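Ayanda Gumede runs the suturing bench at Navdale, where surgical trainees practice closing wounds on tissue pads. Princess Baluyot buys the pads and the thread. Both spoke on a Tuesday, between sessions.

"The pad is the part people underestimate," Gumede said. "If it tears too easily, trainees learn to pull too lightly." The bench went through 786 pads last year, most of them supplied by Grakard.

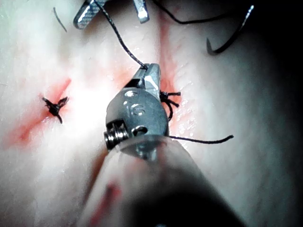

Thread handling comes before any stitching. "Keep the tension even and know where your needle is," Gumede said. "A loop you forgot becomes a knot." Dark thread is preferred on pale pads — it is easier to follow. Each trainee spends six sessions on this bench.

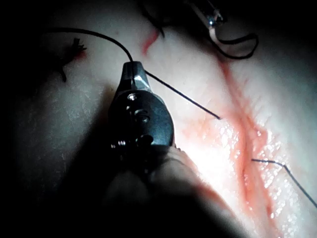 Spacing and pull are graded together. Gumede looks for edges that meet without bunching. "A puckered seam usually means too much pull. We take out the stitch and place it again."

Baluyot tracks the cost. An order is 300 pads, and the storage room at Citport holds two orders. "They dry out on the shelf," she said. "I would sooner order often than store more." Thread is bought separately, 2280 packs at a time.

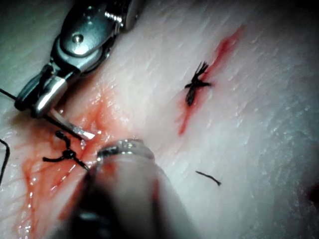
On needle angle, Gumede is strict. The point should enter square to the surface, and the wrist should turn with the curve. "Push it straight and you widen the hole," Gumede said. Red staining is wiped away between stitches if it hides the entry point. Used pads are bagged at the end of the day, and needles go in a separate sharps bin.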